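Most of the advice going around on caring for soccer boots and kit was written by someone with something to sell. I wash for a household with two players in it, and I've tried the lot. A few things hold up.

**Boots**

- Knock the mud off while it's damp, then go over the soles with an old dish brush. The special boot brush does the same job for more money.
- Stuff them with newspaper overnight and swap it once. Keep them off the radiator. Glue doesn't like heat, whatever the fellow at the club shop tells you.
- Freezing boots in a plastic bag to kill the smell? I gave it three tries. They came out as cold, smelly boots.

**Shirts**

- Turn them inside out, wash cool, skip the fabric softener. Printed numbers peel in the dryer, so hang them up.
- Vinegar in the rinse does help with sweat. It does nothing for grass stains — dab those with dish soap before the wash and leave them an hour.

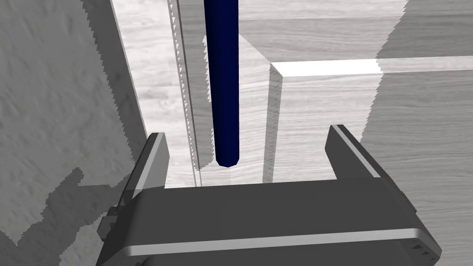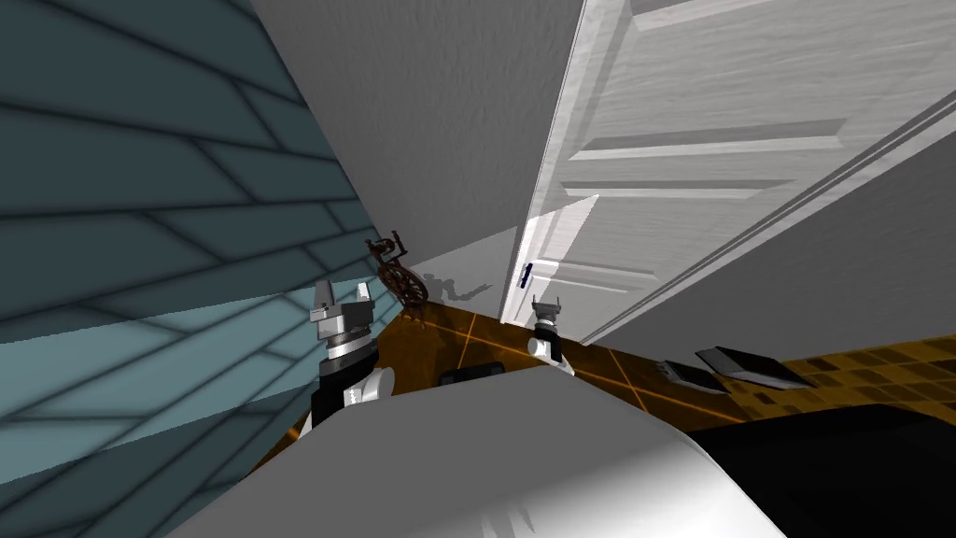 *Second one: white panel door, blue-green wall.*

**Shin guards and gloves**

Wipe the guards with soapy water after every match. Thu Đào swears by baking soda left in them overnight, and I'll grant that it beats the sprays. Goalkeeper gloves want lukewarm water and no soap to speak of. Squeeze them, don't wring them. Karthikeyan Acharya, who has kept goal for Grullside for six seasons, says glove wash is worth buying. I used it on one pair and plain water on another from July on, and I couldn't tell which was which.

**Storage**

Don't leave anything zipped in the bag. That's most of the smell problem right there, and no odor ball or charcoal pouch will fix it. I'm still looking for a decent way to get turf pellets out of socks. Shaking them outside gets most of it — the rest ends up in the washer filter, so check that.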